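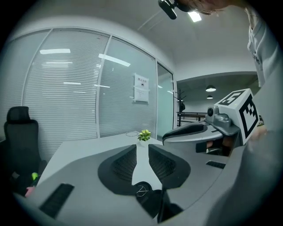

Gripper pair check, before the morning session
Site: Grodmont, second floor
Filled in by: Lama Obeidat
Task set: Kukel (tabletop, two hands)

Same sheet as last time, with my comments after each item. Hashini, I know you like them short. Sorry in advance!

1. Finger pads seated, ribbing clean
OK. I ran a thumbnail down every groove on both grippers. Found a crumb of something in the right one (cracker, I think) and brushed it out.

2. Jaws open and close all the way
OK on the left. The right one was a tiny bit stiff for the first few squeezes and then loosened up. I did 16 full squeezes on each and watched the numbers come back to zero. If it's stiff again tomorrow I'd like to open it up before we record anything with it.

3. Marker cubes tight, faces not scuffed
OK, after a fix. One cube had a little wobble, so I snugged the screw and wiggled it again. Please don't grab the cubes when you pick the grippers up — use the handle. I've done it too, I know, it's right there and it's such a nice size.

4. Lenses wiped
OK. Dry cloth only. We lost 37 takes in March to a greasy smear and I'm still a little sore about it.

5. Clocks matched between left and right
OK. Did the double tap on the table and the two spikes lined up. Run it again after lunch, please, the right one likes to drift once it's been on for a while.

6. Storage and battery
Batteries both at 100. Storage is fine for the morning but not for the whole day, so somebody needs to copy files over to Goh at noon and check that they open before wiping the cards.

7. Table and props
OK. Table wiped, nothing sharp, nothing with liquid in it. If you swap a prop halfway through, write it in the log with the take number. The Rudusetti folks label from our log, and they can't guess!

8. Cables and floor
Not OK at first. A charging cord was running right where your left foot goes. I taped it along the wall. Marking this one as fixed, but I'd like a shorter cord.

9. Wrists and shoulders of the person recording
Yes, this is a real item. Stop after 36 takes and put the grippers down, even if you're on a roll (I never want to either). Mine were sore last week and you can see it in the data, the reaches get lazy and short.

10. Failed tries kept
Reminder more than a check. If you drop it, keep recording, pick it up and finish. Tag it as a miss and leave it in the set.

Result: good to record, with an eye on the right jaw.
Open items: shorter cord (me), stiff jaw (Hashini, could you look at it when you're back at the bench?)
Next check: after lunch, items 2, 4 and 5 only.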